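Kaiwen Zou
Saturday, a thread on sandwich assembly. Mostly about layout. Some of it is about bread.

1/ I make lunch for a small office upstairs from the Bristard building. Cold sandwiches, open or closed, same base every time: white bread, cheese, whatever else is in. I have been rearranging the station since May and have reached a version I am willing to write down.

2/ The old layout was a cutting board with everything in its original packaging. Every sandwich meant opening a bag, peeling a slice, closing the bag. Most of the work was packaging. The bread dried out anyway.

3/ New layout: one plate, clear containers with low walls, a cloth underneath. Fillings come out of their packaging once, at the start, and go into a container. The plate sits next to it. Bread goes on the plate before anything else gets touched.

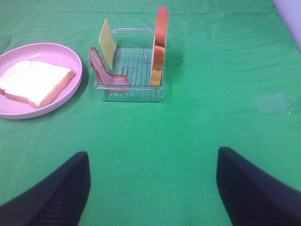
Bread on the plate, fillings in the clear container. Cheese at the back left.

4/ On standing the cheese up. A slice lying flat on the floor of a container is hard to lift. You get a fingernail under one corner and the corner tears. A slice leaned against the wall has a free top edge that can be pinched directly. This only works if the wall is shorter than the slice.

5/ Which gives you the container spec. Rectangular, clear, walls lower than your cheese is wide. Deep tubs are for the fridge. I wasted a week on a set of Harnar deli tubs that are excellent at storage and useless at this, because your knuckles hit the rim before your fingers reach the food.

6/ Ribbed floor, if you can get it. The lower edge of a leaning slice will creep forward on smooth plastic until the whole slice is lying down. Ribs give it something to catch on. They are also more annoying to wash. Use a brush and go along the ribs, then rinse from the same direction.

7/ Temperature matters more than the container. Processed slices straight from the fridge stand up fine. After a while on the counter they start to bow, and no wall height will save you. I take out enough for one round and leave the rest cold.

8/ Someone will ask about the cloth. A plate on a bare counter slides when you press the top slice down. On fabric it mostly stays where it is. The cloth also takes the crumbs, and at the end you gather the corners and shake it over the sink.

9/ Creases are fine up to a point. A fold directly under the plate makes it rock, and a rocking plate puts your tomato on the counter. Smooth the middle, ignore the edges. I do not iron it.

10/ Green because it was the one on the shelf at Ondier. It did turn out to be useful. White bread and pale cheese are easy to see against it, and so is a stray scrap of either. On my old cream cloth I was finding bits of cheese by touch.

11/ Two containers is better than one. I resisted this because of the washing up. With a single container, anything you decide against has to go back in with the fillings or onto the plate rim, and both are bad. The second one costs you a rinse.

12/ Order across the counter: spare container, plate, fillings. The fillings go on the side of your dominant hand and the plate in the middle, so every reach is short and ends in the same place. Left-handed people should mirror it. I have watched a left-handed colleague use my version and it was painful for both of us.
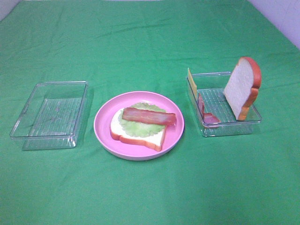 13/ I leave a gap between the plate and whatever is on either side of it. Push everything together and you knock the plate each time you go for a slice. A hand's width is enough. If the counter is too narrow for that, drop the spare container and live with the rim problem.

14/ Bread orientation. Sandwich loaves usually have a rounded top and a straight bottom, and cheese is square. Line the cheese up with the straight bottom edge and accept a bare strip at the top. Centering it gives you a bare strip at both ends and an overhang if the loaf is small.

15/ Rimmed plate over flat board, every time. The rim stops round things rolling off and gives you something to hold when you carry it. The well has to be wide enough for the slice to lie flat, though – check this with actual bread before buying plates. A slice that rides up on the rim will tip as soon as you load one side.

16/ Kang plates come up a lot when people discuss this. I own two. The rim is good, the well is a bit narrow for my loaf.

17/ Cleanup order: leftovers back to the fridge first, containers rinsed, plate, then the cloth last. Shaking the cloth first just means doing it twice.

18/ Next thing to sort out is wet ingredients. Pickles in a ribbed container leave brine in every channel and it ends up under the cheese. Currently trying a folded paper towel on one side. Results are mixed. Will add to this thread if it improves.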